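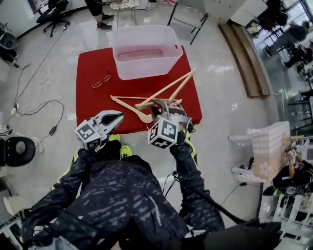

Chapter 7
The Prompter

In this chapter you will learn
what the prompter does in rehearsal and in performance
how to prepare and mark a prompt copy
how to tell a pause from a forgotten line
how to give a line so that the actor can use it

Key words: prompt copy, cue, dry, paraphrase, line note, business

7.1 A seat at the side

In most small theaters the prompter is the last person to be found. The director is chosen in spring, the parts are given out, the costumes are discussed at length, and then, in the second week of rehearsals, somebody asks who will be "on the book." Very often the answer is a person who came only to bring a friend home by car. This person receives a script, a chair and a pencil, and no instruction.

The present chapter is written for that person. It is also written for the director, who should read it before the first rehearsal and decide how the work with the book will be done. In Chapter 6 we looked at how actors learn their text at home. Now we follow the same text into the rehearsal room, where it is spoken aloud for the first time without paper, and where it usually goes wrong.

We will take most of our examples from one production, The Ferry to Drendine, a comedy in three acts as it was played in the town hall of Viturstead. The cast was small and the longest part, that of the ferryman Negash, was 28 pages in the typed script. The company had 16 rehearsals. Four of these were held with scripts in hand. After that the director, Lorenz Hollenstein, asked all actors to put the paper away, and the prompter's real work began.

7.2 Pause or dry?

An actor who has lost the line is said to dry. The beginner prompter believes that a dry is easy to recognize: the actor stops speaking. But actors stop speaking for many reasons. They cross the stage, pour the tea, listen at the door, or wait for a laugh. In the second act of The Ferry to Drendine, Negash reads a letter from his daughter and is silent for a long time before he says "So. She has sold the goats." If the prompter gives him the line in this silence, the moment is destroyed, and the actor will have good reason to be angry.

For this reason every agreed pause must be written into the prompt copy. A simple sign is enough, for example a small arch over the place, with one arch for a short pause and two for a long one. The sign should be made in pencil, as pauses change from week to week. When a pause is taken out, the sign must be erased the same evening.

Pauses that are not marked must be judged by watching. The prompter who keeps the eyes on the page will hear the silence but will not know what it means. Look up at the end of each speech. With some practice you can hold the place with one finger and see both the text and the actor's face.

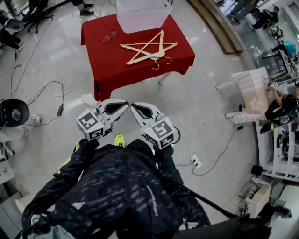 Mahlet Yilma disagrees with this on one point: "I would never mark the pauses before the last week. In the early rehearsals they are accidents, and if you write them down they become law. Ask the actor instead. Say, do you want it quickly, or do you want to fight for it? Most of them know."

There is truth in this, and the two methods can be combined. What matters is that the actor and the prompter have spoken about it in advance. A conversation of two minutes before the rehearsal is normally sufficient.

7.3 Giving the line

A line must be given clearly, at once, and only as far as it is needed. Give the first three or four words and stop. If the sentence begins with words that occur everywhere in the play ("Well, I think," "But my dear"), start with the first word that is particular to this sentence. Do not add expression. The actor needs the words, and the way to say them is the actor's own affair.

Whispering is the most common mistake. A whisper carries badly over distance, loses the vowels, and is often heard better by the first row than by the person on stage. Use a low speaking voice and direct it at the actor – never down into the book.

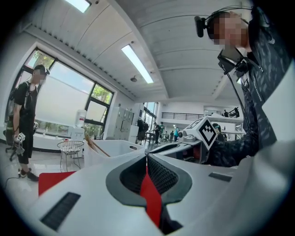
Figure 7.1. White hand-held gripper, with a person leaning toward it.

7.4 Before you read on

Take any scene from a play you know, with at least two speakers, and let a partner read it aloud while you follow in the text. Your partner should change a word here and there without telling you. Put a light line under each word that was changed and compare your marks afterward. Some 30 speeches are enough for a first attempt. Then exchange the roles.

Keep your marked pages. You will need them in Section 7.5, where we separate the paraphrase that can be left alone from the one that takes away another actor's cue, and again in Section 7.8, when we write line notes in the form used by the Padia Players.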